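December, bench notes, shape blocks

Started 2 pm. Picking this up from the last entry, where the Zaken set had been sorted and the bad ones pulled. Today was for the board and for trying layouts on it.

Board first. It is the maple one from the Tavberg offcuts, the one with the knot. I had planned to use the other face, but that one has a shallow cup across the middle and a straightedge rocks on it. The knot side is flat enough. Sanded it by hand, 120 then 180, and stopped there. No finish yet. I wiped it down with a dry cloth and left it bare, so please keep coffee off it until somebody decides on oil or wax. My vote is wax. Oil will darken it, and the whole reason for picking maple was to have a pale ground under the colors.

Edges got a light pass with the block plane and then a few strokes of paper to take the sharpness off. The end grain tore a little at one corner. It catches a sleeve but not a finger. Will go back to it.

The board sits straight on the blue pegboard table. I tried it with felt pads underneath and took them off again. With pads it slid whenever I leaned on it, and the pads kept finding the holes. Bare wood on the table top holds better. If it needs to be fixed down later, two pegs against each long side should do it, and we have pegs in the drawer under the vise.

Now the blocks. Plastic, small, bright. The Alter print profile gives a top face with a bit of texture and I have stopped trying to get rid of it. I tried ironing the top layer on two test pieces and it came out shiny in patches, which looked worse than the plain texture. Left as printed. The star in particular looks fine with it.

Notes by shape, mostly so I don't repeat myself:

Star, green. The points are the weak part. Dropped one on the concrete and lost a tip. The reprint has the points rounded a hair more and it seems tougher, but I have only dropped it twice.

Hexagon, yellow. No complaints. Stands well and is easy to pick up in any direction.

Cube, blue. Came out a touch proud in one direction. Rubbed it down on a sheet of 220 stuck to the glass plate. Crisp faces, and I would like to keep them crisp, so no more sanding on that one.

Cylinder, red. Fine ridges on the top face. These are from the print and they stay. It does roll if it goes over on its side, and the table holes do nothing to stop it.

Triangular prism, blue. Looks best with the ridge up. On its end it falls over if the board is bumped.

Heart, yellow. The hardest one to get right. The first version had a notch between the lobes that was too tight, and it collected dust and crumbs. Opened it up in the second version.

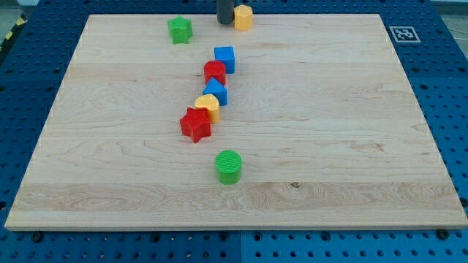 After the shapes I spent a while on how they should be put out at the start of a session. Agbenyega wants a set that can go in front of a small child with no instructions, so the starting layout matters more than I had thought. A tight grid looks neat and makes the thing look like it has already been done. Scattered at random, the pieces end up hiding each other, and the smaller ones get missed. A loose column with gaps that aren't all equal is the best I have found so far. It reads as a group, and it still looks like something you are allowed to touch.

Keeping one or two pieces apart from the rest helps too. The eye goes to them and then comes back to the line. I tried it with the star off by itself and liked it, then tried it with the heart and liked it less. The heart wants to be next to something.

Color. Two yellows and two blues in the group is fine as long as the shapes are clearly different. I worried that the blue cube and the blue prism would be taken for a pair. They might be. I don't think it hurts anything, and sorting by color is a perfectly good game. What did bother me was having both of one color touching, so I would put something red or green between them where possible. Red between the two blues works nicely.

The knot: several times now I have caught myself lining things up to it. A kid will probably do the same, or try to pick it up. Leaving it. If it turns out to be a distraction I can cut a new board, since there is enough of the Tavberg stuff for one more at this size, but the grain would be plainer and I like this one.

Sound is worth a mention. Plastic on bare maple is a clean knock, not loud. On the pegboard itself it's a duller noise and sometimes a buzz from somewhere under the table. I went looking for the buzz and found a loose screw in the left rear bracket. Tightened it. Still a slight buzz.

Filament: on spool 444 now, the yellow, and getting low. Each block is short work, but the heart takes longer than you would guess. If anyone is printing yellow this week, check the spool before you start a long job. The 200 gram sample of the new red is on the shelf and I haven't opened it. Please leave it sealed until the dry box is free.

Storage. The cotton bag is no good, they come out with lint in the ridges. A shallow tray with a lid would be better, big enough that the pieces lie in one layer. I would rather not cut fitted pockets for each shape, that makes it a different toy. Plain tray, 15 mm lip, same maple if there is any left after the spare board.

To do:
Fix the torn corner
Wax test on an offcut, two coats, leave overnight
Reprint the heart with the bottom edge eased
Look at that bracket again
Ask Zaken if the green comes in a darker shade
Tray drawing

Swept up and left the board where it was. The straightedge and the glass plate are back on the wall rack.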